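About Pirena

Hi, I'm Thaís Fontes, and I run the front desk at Pirena! If you call us, you get me, and if you walk in, you also get me, at the curvy light blue desk with the telephone and the flowers. We fit out offices for small firms (desks, chairs, lighting, the lot) and we work in one long room ourselves, brick wall and all.
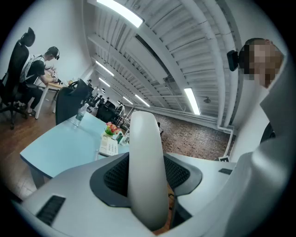
Natanael Figueiredo started the company with 600 dollars and a borrowed van, and he still does every first visit himself. Igor Hrubý handles chairs. He's very firm about chairs, so please sit in a few before you pick one! I like a tall mesh back, but that's just me.
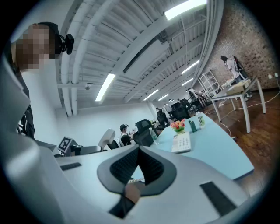 Our biggest job so far was 435 desks for Zemport, finished in April, and I still have the floor plan in my drawer. Most jobs are much smaller, and we're happy to come out for a single desk. Want to stop by? Call first so I can put the coffee on, and ask for extension 30.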